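Student Project Report: Family Snow Day at Timdale

Print this page | E-mail this page

Our group studied how a small ski hill runs a free public day for beginners. We chose the Family Snow Day at Timdale, held every March by the Bavville ski club. The aim was to find out who comes and whether they ski again afterwards.

The hill opened at nine. Beginner lessons ran on the lower slope all morning, with a sledding lane next to the parking lot. The club counted 894 visitors, against a target of 1000. Of these, 156 signed up for a lesson.

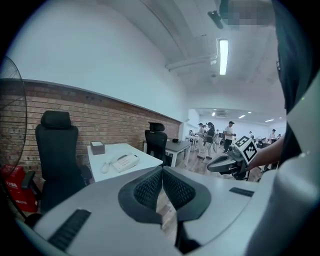
Two grippers, one with a square marker on top.

We handed out a one-page survey at the rental hut and got 132 back. Most families lived less than an hour away. The most common complaint was the wait for boots in small sizes, followed by the price of parking. Several parents wrote that they did not know the lessons were free until they arrived.

Results were entered in Huvurix and sorted by age group. Children under ten were the largest group in the lessons. Adults mostly watched or used the sledding lane.
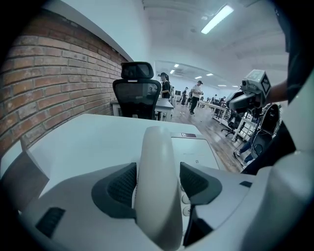
We had planned to compare these answers with the James Hill snow day, but it was called off for lack of snow. Our follow-up survey also had too few replies to use. The club has asked for a copy of the boot size table before it orders new rental gear.

Related items
Winter Trail Use Report
Ski Bus Survey
Ice Rink Opening Hours

Contact | Copyright | Back to top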